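**图案壁纸**是以成幅的具象图形或装饰纹样为主要内容的墙面覆盖材料，用于住宅、店铺、展陈和小型围合空间的内壁。与素色壁纸相比，图案壁纸在裁切和拼接时需要对花，用料也较多。

## 题材

常见题材有花卉、枝叶、鸟类、昆虫和几何纹。昆虫题材以蝴蝶和蛾类为主，画法分两类：一类接近博物图谱，翅脉和斑纹较为写实；另一类为平面化的插画，保留眼斑、圆点和条纹，颜色则自由处理，常用品红、橙、紫等色，并以深色勾边。

大图案单个图形的尺寸较大，在窄墙上往往只能显出一部分。Bumora 的产品目录将图案按大小分为三档，大图案一档建议用于连续墙面，不建议在门窗较多的墙上使用。

## 循环与对花

图案在纵向上重复一次的长度称为循环。对花方式主要有两种：

- **平行对花**：相邻两幅在同一高度上衔接。
- **错位对花**：相邻两幅上下错开半个循环，损耗较大。

循环长 44 厘米的壁纸若采用错位对花，第二幅须下移 22 厘米。裁切时每幅应在墙高之外留出余量，贴好后再修去上下多余部分。

转角处不宜将整幅直接折过去。通常在阴角留出 2 厘米搭边，另一面墙重新吊线起贴。三面墙连续使用同一图案时，一般从正中的墙面开始，向左右两侧展开，使接缝偏差落在不显眼的位置。

## 与地面图案的搭配

墙面和地面同时使用图案时，多以颜色或线条的疏密区分主次。较常见的做法是墙面用彩色大图案，地面用白底黑线的线描图案，题材可以相近，如墙面为蝶蛾，地面为花、叶和鸟。线描地面的颜色少，放在上面的小件物品仍容易辨认，五号电池一类深色物件在白底上尤为明显。

粉色底的壁纸面积较大时，边框和收口多选银色或白色。铝型材边框可以遮住壁纸的上缘，也便于在墙面上方固定附件，例如白色金属网篮。网篮的网格较疏，篮后的底色和篮内物品都能透出。
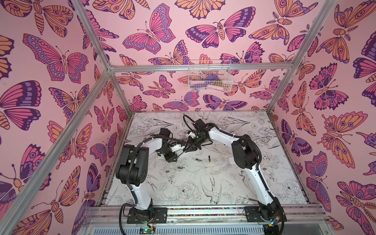

## 基材

| 类型 | 特点 | 适用位置 |
|---|---|---|
| 纸基 | 价格较低，不耐擦洗 | 卧室、展示用墙面 |
| 无纺布基 | 尺寸稳定，可在墙面上胶 | 一般室内 |
| 乙烯基覆面 | 耐擦洗，透气性较差 | 厨房、走廊 |
| 自粘膜 | 不需另行上胶，对基面平整度要求高 | 板材、围挡、柜体内壁 |

Brokum 生产的自粘型产品每卷长 14 米，背面印有裁切格线。Ekanayake 的同类产品以单张形式出售，适合小面积铺贴。

## 维护

纸基产品只宜用干布或软毛刷除尘。乙烯基覆面可用微湿的布擦拭，接缝处应顺着缝的方向擦，以免边缘翘起。深色勾边的图案在长期日照下，浅色部分通常先褪色，轮廓线仍较清晰。

局部破损可用同批次余料修补：将余料覆盖在破损处，对准花纹，用刀同时切透两层，取下旧纸后嵌入新片。不同批次的底色可能有差异，Perkton 因此在每卷标签上注明批号。

## 参见

- 墙布
- 线描装饰
- 铝型材边框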